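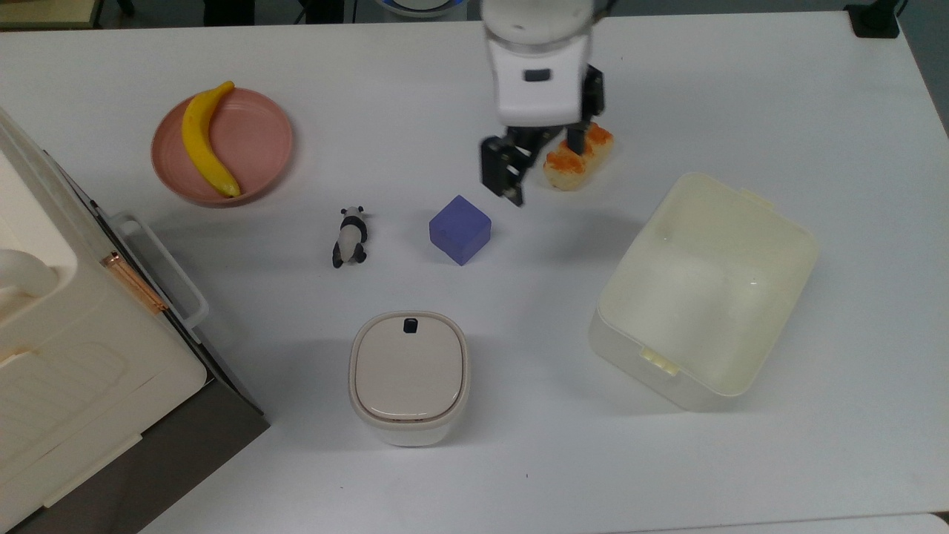 Why Do Bananas Turn Brown?

By Ilaria Leone

Have you ever brought a banana home from the store, put it in the kitchen, and then forgotten all about it for a week? I have, more times than I'd like to tell you! When you finally remember it, the peel is covered in spots, the inside is squishy, and the whole kitchen smells sweet. So what was going on in there while you were busy with other things?

Let's start on the farm. Bananas grow in big bunches on a plant that looks like a tree but is really a giant herb (yes, a cousin of sorts to the little leafy things in a flower pot). Farmers pick them while they are hard and green. A green banana is full of starch, the same stuff you find in potatoes and flour, and if you have ever bitten into one you'll know it isn't very nice. It makes your mouth feel dry and chalky.

Now the banana begins to ripen, and it does this with the help of a gas called ethylene. Say it like this: ETH-uh-leen. You can't see it, but the banana makes it all by itself, and the gas tells the fruit to get going. Bit by bit the starch turns into sugar. The green color in the peel fades too, and the yellow that was hiding underneath gets its chance to show.

The brown comes last. Inside the peel are tiny helpers called enzymes. When the banana gets old or bumped, its cells start to break open, and the enzymes mix with air and with other things in the fruit. Together they make a brown coloring called melanin. Apples and avocados go brown in much the same way after you cut them.

Try it yourself!

You will need two green bananas, a ripe apple and a paper bag. Put one banana in the bag with the apple and fold the top over. Leave the other banana out on the counter. Look at them both every morning and draw what you see. Apples give off ethylene as well, and the bag holds it in, so which banana do you think will turn yellow first?

When your bananas get very spotty, please don't throw them out! My friend Aldo Testa mashes his into pancakes, and I like mine peeled, sliced and frozen, for a hot afternoon in August.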